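**Kostness pantry adds Sunday hours**

The Kostness food pantry will open on Sunday mornings starting in October. It served 296 households last month, up from 217 a year earlier, an increase of 79, director Noreen Sethi said.
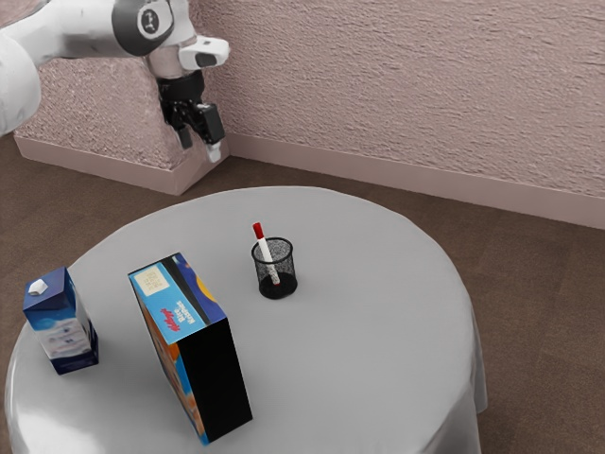 *A cereal box and a drink carton on a table.*

Shelf-stable milk, juice and breakfast foods are needed most. Donations can be left at the Girkwood branch library until 6 p.m. on weekdays. Atif Marwat is taking calls about deliveries.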